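# Garment state estimation
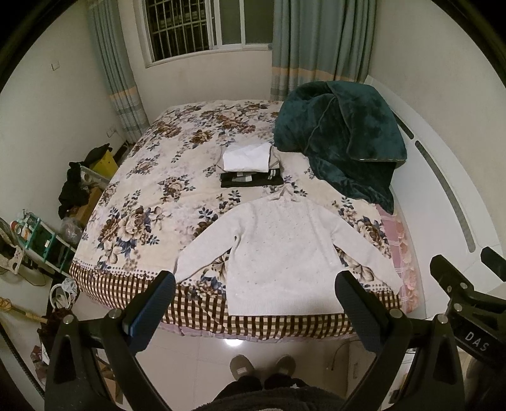
*By Beril Aydoğan and Osaze Shehu. Last edited in October.*

**Garment state estimation** is the part of a cloth-handling robot's software that works out how a piece of clothing is lying before a motion is planned. It usually runs between segmentation and grasp planning.

A sweater spread flat on a bed, with the collar, both sleeves and hem in view, is a simple input. A heaped blanket is harder, as most of its edges are hidden. Patterned bedding can also confuse segmentation, and checkered borders are a common source of false hem detections.

## Method

Most systems predict a set of keypoints and a confidence score for each. Heltus, an open-source package, uses 15 keypoints for long-sleeved tops. Its planner, Astow, picks a fold line from the sleeve and hem points and sends two-handed grasp targets to the controller. If the score at either underarm is low, Astow asks for a new view.

## Timing

On a desktop GPU, Heltus takes around 69 milliseconds per image. Planning adds 200 milliseconds when both grippers are used, mainly for collision checks.

## See also

- Cloth simulation
- Deformable object tracking
- Dauda (annotation tool)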